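Werkstatttipps für Leute, die ihre Spielfiguren selbst bemalen

Die neue Erweiterung für Kaltside liegt seit August auf dem Tisch, und damit liegen dort auch wieder zwei Armeen in Grau, die so aussehen, als hätten sie schon vor der ersten Runde aufgegeben. Wer Strategie am Tisch spielt, kennt das: Die Kampagne ist in einem Abend erklärt, die Figuren sind in vier Jahren nicht fertig. Ein paar Dinge, die bei mir die Lage verbessert haben, stehen auf dieser Seite. Einige habe ich auf die teure Art gelernt.

Erst waschen, dann jammern

Auf Kunststofffiguren sitzt gern noch Trennmittel aus der Form. Farbe hält darauf ungefähr so gut wie meine Verteidigungslinie gegen jeden halbwegs wachen Gegner. Also lauwarmes Wasser, ein Tropfen Spülmittel, eine ausgediente Zahnbürste. Das Wasser darf nicht heiß sein, sonst hängen die Speere anschließend wie Spaghetti. Über Nacht auf Küchenpapier trocknen lassen und ein Sieb in den Abfluss legen, bevor der Bannerträger der Urnetti auf Reisen geht.

Verbogene Speere wieder gerade

Für die Speere ist das heiße Wasser dann doch zu gebrauchen. Figur mit der Zange halten, das krumme Teil kurz eintauchen, gerade biegen und sofort in kaltes Wasser damit. Bei Resin bitte langsam, das bricht beleidigt ab. Gussgrate schabt man mit dem Messerrücken weg, die Schneide nimmt zuverlässig auch die Nase mit.

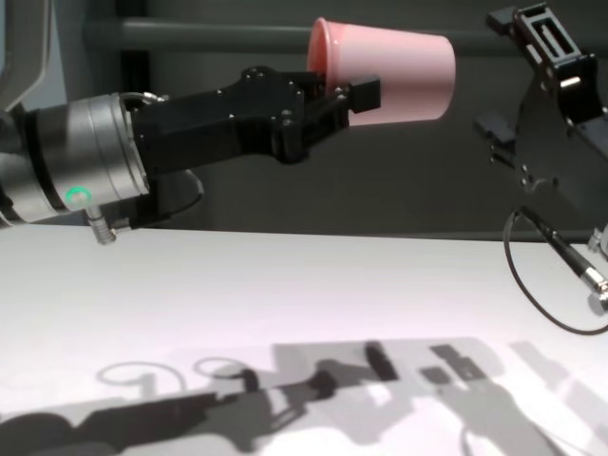
Orvokki Salminen schreibt dazu, sie nehme statt kaltem Wasser eine Schale mit Eiswürfeln, weil sich lange Lanzen sonst bis zum nächsten Spieleabend wieder in ihre alte Form zurückschleichen. Bei Reitern halte sie das Teil außerdem mit einer Pinzette fest, bis es ganz kalt ist. Das habe ich übernommen und meinen Fingern gegenüber als eigene Idee ausgegeben.

Grundieren, ohne die Nachbarn zu verlieren

Draußen, bei trockenem Wetter, in kurzen Stößen. Die Dose vorher zwei Minuten schütteln, und zwar richtig, ein höfliches Schwenken reicht nicht. Wer bei feuchter Luft sprüht, bekommt eine Oberfläche wie Schleifpapier mit Körnung 2000, und das ist noch der freundliche Fall. Ich klebe die Figuren mit doppelseitigem Band auf eine Holzleiste, zehn Stück nebeneinander. Die Leiste lässt sich drehen, und die Rückseiten werden nicht vergessen. Meine erste Armee war von hinten grau. Sie hat sich oft zurückgezogen.

Farbe verdünnen

Zwei dünne Schichten sind besser als eine dicke, das steht auf jeder Seite zu diesem Thema und wird von jedem ignoriert. Als Palette reicht ein Stück Backpapier auf einem feuchten Schwammtuch in einer flachen Dose mit Deckel. Die Farbe bleibt darin bis zum nächsten Tag brauchbar. Nach einer Woche riecht sie nach Sumpf — was für die Sumpftruppen von Hyvönen immerhin thematisch passt.

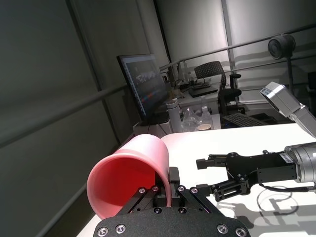 Marker und Plättchen sortieren

Ein Muffinblech. Mehr braucht es nicht, und ich sage das als jemand, der einmal einen Einsatz mit 20 Fächern gekauft hat, von denen zwei zu klein für alles waren. Im Blech liegen Schaden, Befehle, Vorräte und Rauchmarker griffbereit und lassen sich am Ende des Abends stapelweise in Beutel kippen. Die Beutel mit wasserfestem Stift beschriften. »Diverses« ist keine Beschriftung, »Diverses 2« erst recht nicht.

Gelände aus dem Altpapier

Eierkartons werden mit Wasser, Weißleim und etwas Vogelsand zu ziemlich ordentlichen Felsen. Für Mauern nehme ich Hartschaumplatten, die ich mit einer zerknüllten Kugel Alufolie abrolle, das gibt die Steinstruktur.
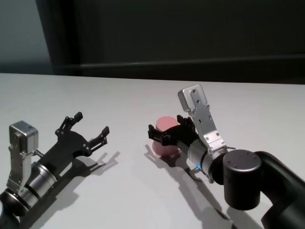 Wichtig ist nur, den Schaum vor dem Sprühen mit Leim oder Wandfarbe zu versiegeln. Das Lösungsmittel aus der Dose frisst ihn sonst auf, und die Festung Mastell ist gefallen, ohne dass jemand gewürfelt hätte. Unter jedes Geländestück kommt ein Rest Filz, sonst rutscht der Berg beim ersten Ellbogen quer durch die Frontlinie, und dann wird diskutiert.

Klarlack zum Schluss, matt, aus derselben Entfernung wie die Grundierung. Glänzend nur für Wasser und Schleim. Und die Dose danach auf den Kopf stellen und kurz leer sprühen, sonst ist die Düse beim nächsten Mal zu.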